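Gallery: the Kekotlow grasp fault

Wellville signed off on the Kekotlow cell in August on the strength of simulation results. The report claimed 491 clean grasps out of 491 and a safe release every time. On the floor, 139 of the first 300 picks ended with the part dropped or flung inside the guarding, and one went over it. I asked for the sim runs and was sent these renders, along with a cheerful note from Judevo saying the model was "representative". I have my doubts.

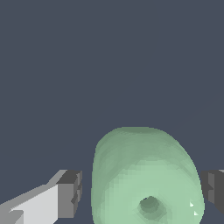
Close-up at the fingers, with a gap on both sides of the green part.

The gap is where I started asking questions. The controller logs a grasp when the fingers stop moving, and as far as I can tell it never checks for contact force. A finger that stalls early gets the same tick as one that has hold of something. Judevo calls this a tuning matter. I'd call it a missing check, and I'd like to know who approved it.

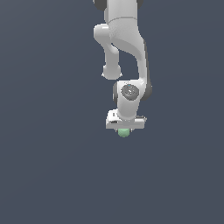

Rajput wrote back that the force check was in the original spec and was dropped when cycle time slipped past the target, and that the operators had been told to stay outside the yellow line anyway. A yellow line doesn't stop a part in flight. I've asked for the change record twice and have yet to see one.

The other sore point is the background. Plain grey, no conveyor, no bin, no guarding. Whatever the arm lets go of in that world has nothing to hit, so a bad release costs nothing and the score stays pretty. The plant floor has a fence, a walkway and people on the walkway.
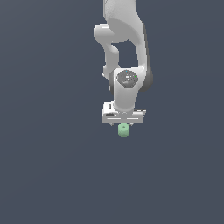 Cell safety reviewer, Wellville
February 28, 2025

Green cylinder held under the hand. It looks convincing, and it may well be a sound grasp. What I can't get from a render is the grip force, or what happens to the part when the arm is told to stop in a hurry. Judevo has offered another 700 simulated picks as proof of the fix. I've said no thanks until the force check is back in and someone has tested it on the real cell, with the walkway closed.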